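Serving Tea with Two Arms: What We Learned from Teaching by Hand

4 min read
Posted in September by the Plevum project group

When we chose our project at Flustatcombe we all wanted something that felt like a proper household job, and after a good deal of cheerful arguing (mostly over biscuits) we settled on tea. The idea was simple enough: one of us steers the pair of arms by remote control, the computer records every movement, and later on a model called Miledov tries to copy what we did.

Sachets are lovely things to practise on, being light, slippery and never quite the same shape twice. The hard part is the moment when both arms are close together and you have to judge how tightly to squeeze.

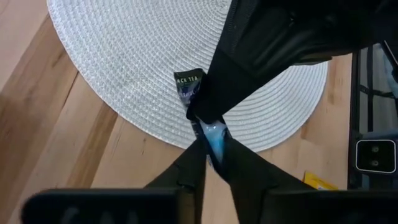 Our first week of driving was, I must admit, rather clumsy. We had 3 drivers taking turns, and each of us had a different habit, which worried us because Miledov would be learning all of them at once! So we sat down one Wednesday and agreed on a shared way of doing it: come in slowly, let the fingers settle on either side, pause, and only then lift. We threw away 11 of our early recordings and started again, feeling a bit sad but much better organised.

The wrist cameras turned out to matter far more than we had guessed, as the view from higher up often loses the fingertips behind the grippers. 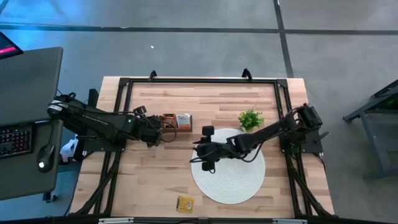 Fig. 2. The workbench with both arms, the tray of packets and the round placemat.

If we had another term we would vary the starting places of the packets much more, and try the softer fingertips from the Macedo kit.

Contact the Plevum project group | © Plevum | Back to top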